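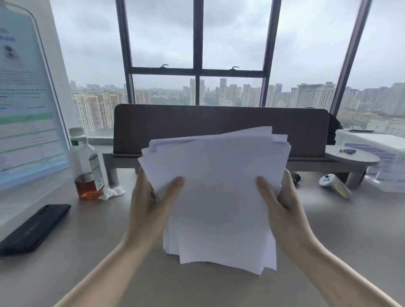 A thick stack of plain paper, held upright at the desk.

Call for participants: Clollik demonstration, Selvanayagam House, April

Parkholm is looking for six people who handle paper for a living to come to a robot demonstration and be hard to please.

Clollik will be showing Prelach, its paper-handling robot, to possible buyers in April. The leaflet says Prelach can pick up, square and load office paper "as well as a trained member of staff". We have been asked by several of our member offices whether they should believe this. We don't know. We have been to demonstrations before where the paper was new, the table was clear, and the machine did one job very nicely for the length of a coffee break. Then somebody bought it.

So we asked Clollik for a different sort of visit, and to their credit they said yes. Our people bring the paper. Our people choose the jobs, on the day, from a list that Clollik will not see beforehand.

What you would be doing

You will work at an ordinary desk and do each job by hand, then watch Prelach try the same job. The jobs are dull ones: lifting a full ream of 500 sheets without bending it, standing it on its edge to knock it level, turning it over, carrying it to the next desk, putting it down where it is wanted.
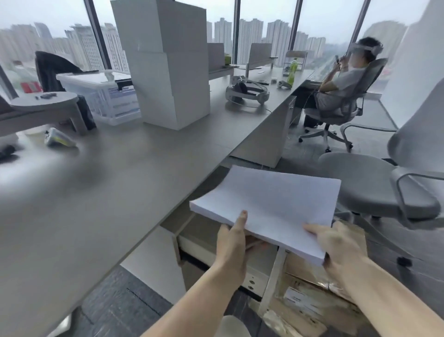

Anyone who has worked in a copy room knows that paper slides. It fans out when you lift it, the sheets in the middle go their own way, and your fingers put it right before you have thought about it. We want to see what a machine does at that point, and whether a member of staff has to step in. If they do step in, we want it written down. You will be given a form for this. It has more space on it than the usual feedback card and no smiley faces.

In total we expect to get through some 3,000 sheets between us. Please don't offer if you have a bad wrist or back.

Who we want

People from copy rooms, school offices, post rooms, small print shops and the like, with at least a year of daily paper handling. You do not need to know anything about robots. We would sooner you didn't work for a firm that sells them, and you must tell us if you do. People who think the whole thing is a waste of time are welcome, and so are people who hope it works, as long as they can sit through a sales talk without nodding.

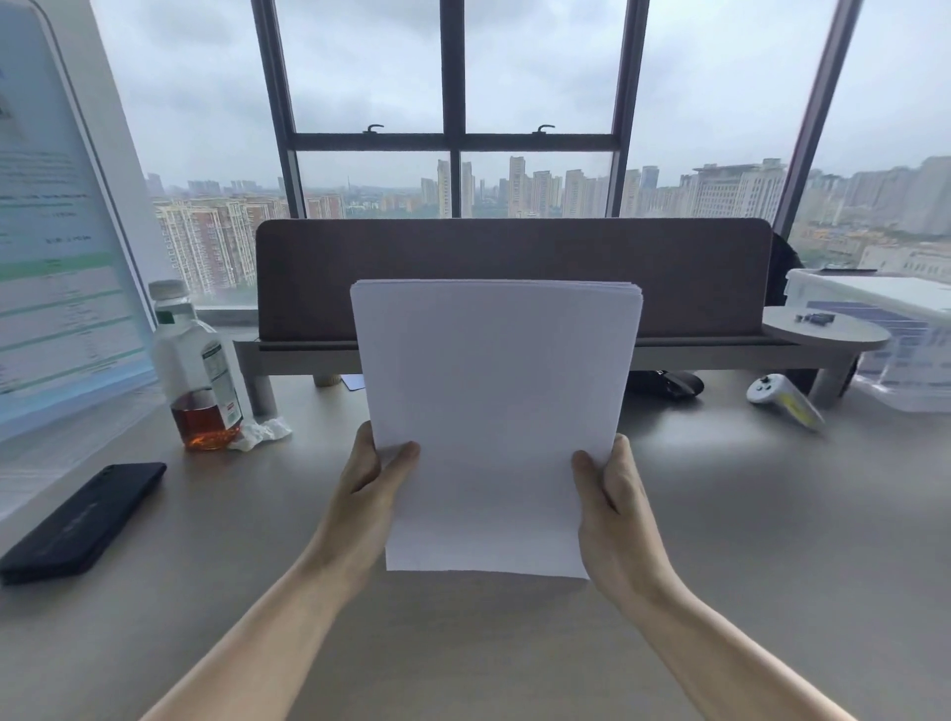

A visit like this has its limits. One day will tell us little about how Prelach behaves after six months, what it costs to repair, or who is left to clear a jam when the office has been cut to one person. We have put those questions to Clollik in writing and will send their answers to everyone who takes part.

Terms

Lunch and travel are paid by Parkholm. Clollik pays you nothing and will not see your form until our report is finished. The report will be no longer than 2,000 words and will go to all member offices, whatever it says. You may be filmed from the wrists down; tell us if you would prefer otherwise.

To apply, write to the Parkholm office with a few lines on the paper work you do now and the last machine that let you down. Notes by post are fine. We need to hear from you before the end of March, and we will confirm the day and time with those chosen.

Posted March 5, 2018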